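Kitchen tests with the Doltgate arm, three months on

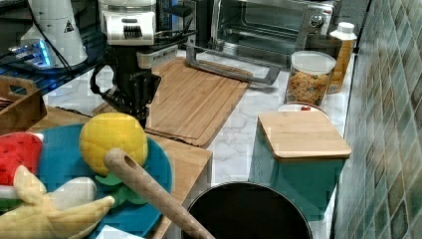 Page last changed: March 10, 2018

I promised a few of you in the comments that I'd come back to the Doltgate once the shine had worn off, and I've now had it since December, so I suppose the shine has had every chance. For anyone new, it's the benchtop arm kit from Pradum, the one with the white housing and the black fingers, and I bought mine with my own money (my accountant would like that noted).

The kit turned up in two boxes and took me 9 evenings to get going, which says more about me and my habit of stopping for tea than it does about the instructions. They're quite good, really, apart from the cabling chapter. The coiled cable to the gripper wants to flop out to one side whatever you do with it, and after plenty of fiddling I've let it have its way. It hasn't snagged yet.

I do nearly all my testing at the kitchen counter, with the toaster oven and the clear canister left where they are, as I want to know how the thing behaves among ordinary clutter. Plush fruit has been my favourite thing to practise on by far. The lemon is lovely, nice and round, and the fingers close on it from almost any angle. The banana is a little devil! It lies flat on the plate and the gripper comes down beside it, thinks for a while and goes home with nothing. Out of 68 tries at the banana I logged 19 misses, and most of those were in the first week, before I'd slowed the descent. The watermelon slice sits somewhere in between, and does better if you come at it along the rind.

Wooden spatulas are another story. The handle is thin, and if it's leaning over the rim of a plate the arm tends to nudge it along before it gets hold of it. I've had some luck with the softer fingertips Geleo sells, though they pick up crumbs like you wouldn't believe and need a wipe after every session.

Now, the software. Pradum offers its Fuentealba planner as an add-on for 200 dollars a year, and I dithered over that for weeks (I'm not keen on renting things). I've ended up keeping it. The free planner will get you from plate to cutting board perfectly well, but it takes the scenic route, and with a toaster oven behind it I'd sooner it didn't.

My grumbles are small ones. The fan is louder than I'd like in a tiled kitchen, and the support people are friendly but slow to answer. I'd still buy it again. Next I want to try it on lifting the lid off the teal storage box, and I'll post the settings when I have some worth sharing.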